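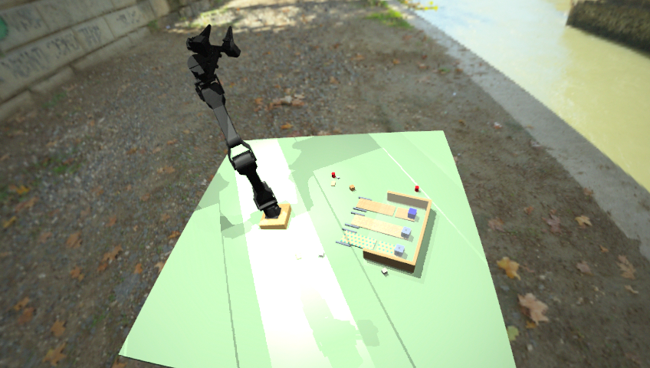 Lokero Folding Camp Table 100

The Lokero 100 is a light folding table for persons who like to eat, cook and play cards outside. It was designed for the garden, the campsite and the river bank, where the ground is seldom even. Each of the legs has its own adjustment, so the table can be set level also on grass or on stones.

The top is made of aluminum with a powder coating. It does not absorb water and it is easy to wipe with a damp cloth. Coffee and grease should be removed the same day. Please do not use steel wool or sand powder, they leave scratches which cannot be repaired.

Technical data
Length when open: 100 cm
Height: from 40 cm to 70 cm
Maximum load, spread equally: 40 kg
Frame: steel tube, painted
Carry bag: included
Warranty: 2 years

How to set up
Put the folded table on the ground with the legs to the top. Open both pairs of legs until you hear the click. Turn the table over with two hands and press lightly in the middle. Then turn the feet to the right or to the left, until the top stands level. A small bottle of water laid on the side is a good help for checking.

The low position is comfortable with beach chairs or when children are sitting on a blanket. For preparing food we advise the high position, your back will be grateful for it. The legs must be all in the same position before anything heavy is put on the top.

Stoves and hot pots
The coating tolerates a warm plate, but a pot directly from the fire will mark it. Use always a mat. Gas stoves with their own feet are allowed if the flame is well above the top. Charcoal grills are not allowed.

Storage
Dry the table before you close it, especially the joints. In winter keep it inside the bag in a dry place. A drop of oil on each joint in September, after the season, is enough for the whole year.

Accessories
Side net Gill, for cutlery and small things, hangs under the top
Wide feet Prorkwood, set of four, for sand and soft ground
Shoulder strap Drusport, fits to the original bag

Spare feet and leg locks can be ordered separately. In the order please write the number 91 and the color of your frame, gray or black.

Page updated: 2022-01-06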